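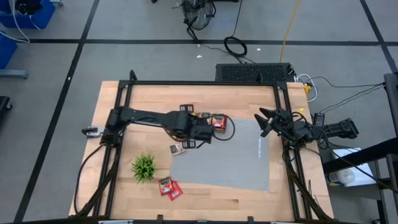 Home | Ask | Topics | Members | Search | Log in

Butcher-block tabletop is still sticky after oiling

Posted by Ylva Dalen in Wood and Surfaces, May 2022

Hello to all. I have a tabletop of butcher-block type, made of light strips glued side by side. I bought it from Mumivier without any treatment on it. I sanded it by hand and then I put on Tornine hard oil, two coats, with one night between them. The first coat looked very nice and went in quickly. The second coat I made more generous, so that it would protect better against coffee and such things.

Now it is 14 days later and the surface is still sticky. When I lay a sheet of paper on it and lift it, the paper holds on a little. The stickiness is worst in the middle, and on some strips it is much stronger than on the strips next to them, which I find strange. The underside has got no oil at all. The room is rather cool, it is a former porch with one small heater.

Must I sand everything away and begin again? Or is it enough to wait? I would also like to know if I can put Stultix wax on top, as a friend has half a can that I may have.

Roald Midtbø

You have too much oil on the surface, and it has not been wiped off. This is the most common mistake with hard oil and I have made it myself on a staircase. The wood takes what it can take, and what remains on top becomes a skin which stays soft for a long time, especially in a cool room.

That some strips are worse than others is normal. The strips come from different boards, and each one drinks differently. Where the grain is dense, more oil stays on top.

Do not sand yet. Sticky oil will fill the paper in a minute and you will only become angry. I would do it like this:

Pour a small amount of fresh Tornine on the table and spread it with a white scrubbing pad, the kind without color. Rub along the strips with some pressure. The new oil softens the old one. Let it stand for as long as it takes to drink a cup of tea, but not so long that it starts to pull. Then wipe with cotton rags until the rag comes away almost clean. You will need more rags than you think. Open the window and raise the heat if you can.

Spread the used rags flat outdoors to dry, or put them in a metal can with water and a lid. Please do not throw them in a heap in the trash. Rags with this type of oil can catch fire by themselves.

After some days, do the paper test again. If it is dry, give the underside one thin coat also. A top that is treated on one side only may begin to cup when the seasons change.

Parveen Dissanayake

just wait, mine dried in the end. Took until summer. Is it for food? If you cut on it I would use only mineral oil

Lovisa Brekke

I agree with Roald, but two things should be added.

The first is the wax. Do not use it now. Wax over soft oil closes it in and then it dries even more slowly. When the table has been dry for a few weeks, a very thin layer is fine if you like the feeling, but you must remove it before you can oil again, so I would leave it.

The second is the sanding. Ylva, you do not write which paper you finished with. If you went up to 1000 or 2000, as people do on metal, then the surface became so smooth that the oil could not enter well. For a tabletop I stop much earlier. In that case Roald's method will still take away the stickiness, but next time you must sand more coarsely before oiling.

And please do not mix mineral oil into this. It never dries, and on top of a hard oil it will only lie there.

Related topics
White rings on an oiled table
Rungrueang glue has squeezed out between strips, how to remove?
Can I oil in a room without heating?
Screw holes for table legs have become too wide

Contact | Rules of the site | Back to top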